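4.2 Carrying filled containers
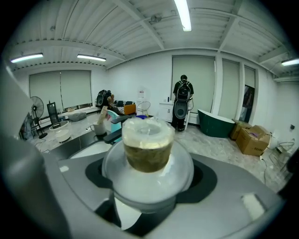 Transport of open or loosely closed liquids remains the weakest of the chore categories we consider. Pick-and-place success on rigid, dry objects has improved to the point where differences between policies are hard to separate at our sample size. Adding a liquid payload changes the ranking. Of 118 carrying trials run in February, the Arnari policy completed all but 12 without a tilt violation, while the Tondeck baseline, trained on the same demonstrations, failed far more often on the turn between pickup and placement.

A trial counts as complete when the cup reaches the target surface upright and the container is released without contact from the operator. Tilt is measured at the wrist. We set the limit at 20 degrees from vertical, following the pilot work by Mansour on the Clanholm task set. Spillage was scored separately by weighing the cup before and after each run, and is not used in the pass criterion because lids differ in how well they seal.

Figure 3. Translucent lidded cup held upright in the clear dome of the hand-held gripper. Dark liquid contents; room with sink counter and seating beyond.

Failures fall into two groups. In the first, the policy accelerates too quickly after closing the grip, and the liquid surface lags the container. Limiting peak acceleration removes most of these at the cost of about 3 seconds per trial. In the second, the policy misjudges the height of the placement surface and releases early. Slower motion does not help. Transparent and translucent walls appear to contribute, as depth estimates near the rim are noisy, but we did not isolate this factor.

McKinnon (personal communication) reports a similar split for bowls on the Hellström arm, with early release the more common fault. We therefore treat single-container transport as feasible under supervision and unattended transport as open. Clearing a table of several partly filled cups, a chore most adults do without planning, lies outside what either policy attempted. Section 4.3 turns to wiping and rinsing.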